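About Wurnby

Hi, and welcome! I'm the person behind Wurnby, and since you've clicked on the About page I'm guessing you want to know who's writing all this stuff on moods, habits and the odd things our heads get up to. Fair enough. Get yourself a coffee, I tend to run on a bit.

I studied psychology in my twenties, then spent years working in the HR department of a shipping company, where I learned more about human behavior than any lecture hall ever taught me. (Put two departments in one kitchen and watch what happens to the good mugs.) I was the one people came to when they couldn't decide something – whether to take the transfer, whether to apologize to a coworker, whether to quit. After a while I noticed I was having the same five or six conversations over and over, so I started writing bits of them down with the personal parts taken out. That notebook turned into a newsletter, and the newsletter turned into this.

The first issue went out on 1st January to 39 readers, most of them related to me. It was about why we make promises to ourselves on a day when we're tired and full of cake. I still like that one, even if the ending is a mess.

Wurnby now has two parts. There's the blog, which is free and always will be, and there's a small set of workshops I run under the name Guvico. I get asked where that name comes from at least once a month. My niece made it up in a board game and I liked the sound of it, so there you go. 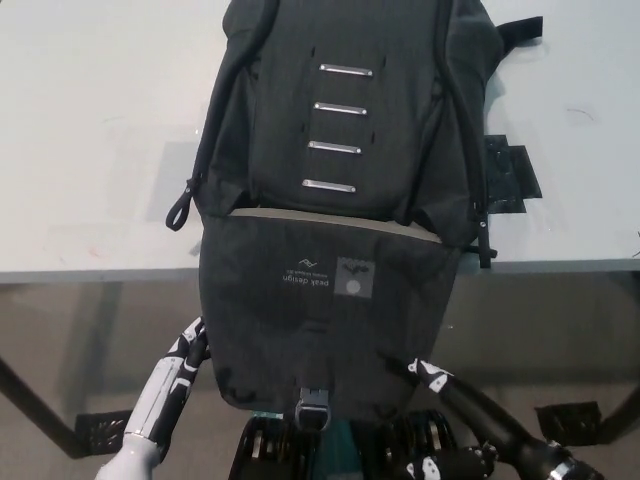 The workshops are for small groups, online or in person, and they're all about everyday decisions. We look at things like regret, why waiting for an answer feels worse than a bad answer, and what happens to our choices when someone is watching us. There's a fair amount of talking in pairs, and you'll get something to try at home before the second session. You don't need any background in psychology, and I promise I won't ask you to fall backwards into a stranger's arms!

My favorite workshop is called Kong. It's a two-hour session on anger at work, and I've rewritten it so many times that I've lost track of which version is the real one. People arrive expecting breathing exercises. We do a little of that, but mostly we look at what happened in the hour before the blowup, because the printer jam at four o'clock is rarely the whole story. The next round of Kong starts in March, and the sign-up form is on the Workshops page.

Then there's Ameo, the reading group. We pick one book or one research paper at a time and take it apart slowly, arguing as we go. I try to choose studies that other teams have tried to repeat, including the ones where the famous result didn't hold up – those make for the best evenings, if you ask me. Some of us read every footnote and some of us skim the first page on the bus. Both kinds are welcome.

A few practical things. I'm not a therapist, and nothing on this site is treatment or a diagnosis. If you're having a rough time, please talk to a doctor or a licensed professional near you. I also don't take paid posts, so if you're writing to offer me an article on mattresses, the answer is no (sorry, but there have been a lot of mattresses).

There are about 100 posts in the archive now, sorted by topic. If you're new, start with the ones on procrastination, they're short. The older posts have some clumsy bits in them and I fix those when I spot them, with a note at the bottom saying what changed. If you find a mistake or a dead link, tell me and I'll put it right.

You can reach me through the contact form. I read everything myself and I usually answer within the week, a little slower when a workshop is running. Tell me what you've been chewing on lately – quite a few posts started out as a reader's question.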